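ICHIKAWA, SKULUMPORT – PRE-OPENING WALKTHROUGH
Food safety and general condition, with comments
Checklist completed by Asuka Murakami, opening manager

Marks used: OK, FIX (before we open), WATCH (fine today, won't be fine forever).

The second Ichikawa opens in May in the old Mulell bakery, which means we have inherited a very good oven and a very bad drain. Itdale staff who are coming over for the first week, please read all of this, including the parts about you.

KITCHEN – COLD

1. Walk-in holds temperature with door closed – OK
2. Walk-in holds temperature with door open – FIX
It does not, and it isn't meant to. I put this line in for the person who props the door with a flour sack while deciding what to have for lunch.
3. Reach-in gaskets clean and tight – FIX
Left unit, lower door. You can slide a menu through the gap. I did, and then had to go in and get the menu.
4. Thermometer in every unit – OK
5. Raw chicken on the bottom shelf – OK
Labeled in letters large enough to read from the parking lot.
6. Date labels on all prep containers – WATCH
"Tuesday" is not a date. There have been a great many of them.

KITCHEN – HOT

7. Hood filters in place and clean – OK
8. Fire suppression tag current – OK
9. Class K extinguisher mounted within reach of fryers – FIX
It's mounted. It is also behind the bread rack, where it will be very safe from any fire we have.
10. Oven door hinge – WATCH
The Mulell oven gets to 300 without complaint and then makes a noise like a man getting out of a low chair. The repair firm says this is normal for its age. It would say that about me too.
11. Fryer thermostats checked against a probe – OK

SINKS, DRAINS AND TRASH

12. Hand sink has hot water, soap and paper towels – OK
13. Hand sink used only for hands – FIX
There was a colander in it. The colander has been spoken to.
14. Floor drain by the dish pit – FIX
See opening remarks about the bakery. Plumber booked for Sunday, at Sunday prices.
15. Liner in every bin, kitchen and front of house – WATCH
Liners go over the rim and get folded down. A liner lying in the bottom of the bin is just the first piece of trash.
16. Lids on kitchen bins when not in use – OK 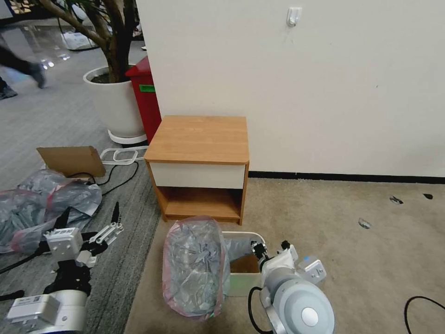
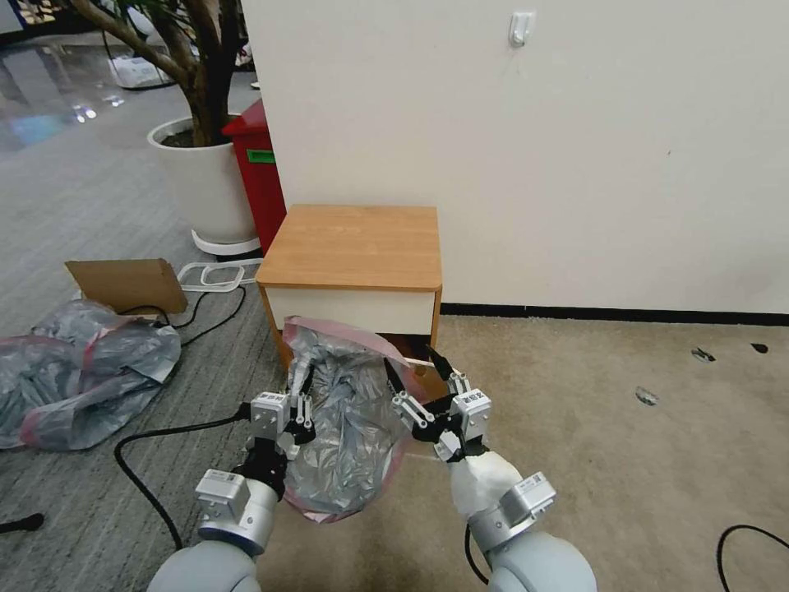
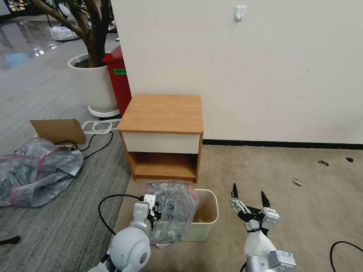

17. Dumpster pad swept, dumpster lids closed – FIX
The lids close if you push. Please push. The gulls of Skulumport have already worked out our delivery schedule and are ahead of some of the staff.
18. Grease bin locked – OK

DINING ROOM

19. Posted occupancy sign matches floor plan – FIX
The sign says 69. The plan I was handed has 80 chairs on it. Either eleven guests will be standing outside admiring the view or we lose the long table by the window. I have voted for the long table to go, and I know how popular this makes me.
20. Both exits clear, lit and unlocked during service – WATCH
Exit 2 sticks in damp weather. We are a harbor town, so that is the weather.
21. Chairs and tables don't wobble – FIX
Folded coasters are not a repair.
22. Wall hooks and coat pegs secure – OK
23. Floor mats flat at the front door – WATCH
One corner curls. I have found it with my foot twice, once in front of the landlord.
24. High chairs have working straps – OK

RESTROOMS

25. Handwashing sign at each sink – OK
26. Door locks work from the inside and open from the outside in an emergency – OK
Tested both ways. Thank you to the dishwasher who let me out when the first test went less well.
27. Hot water reaches the tap before the customer gives up – WATCH

PAPERWORK

28. Health permit posted where guests can see it – OK
29. Allergen sheet matches current menu – FIX
The sesame dressing is listed as containing no sesame. I'd like the author to come and see me, bringing a pen.
30. Food handler cards on file for everyone – WATCH
All in except the two most recent hires from Itdale, who say they're in the mail.
31. First aid kit stocked – OK
Blue bandages only, please. The skin-colored ones have been taken home.

Everything marked FIX gets looked at again Monday at 7 a.m., before deliveries. Initial your items on the copy taped inside the office door, and leave the pen on its string.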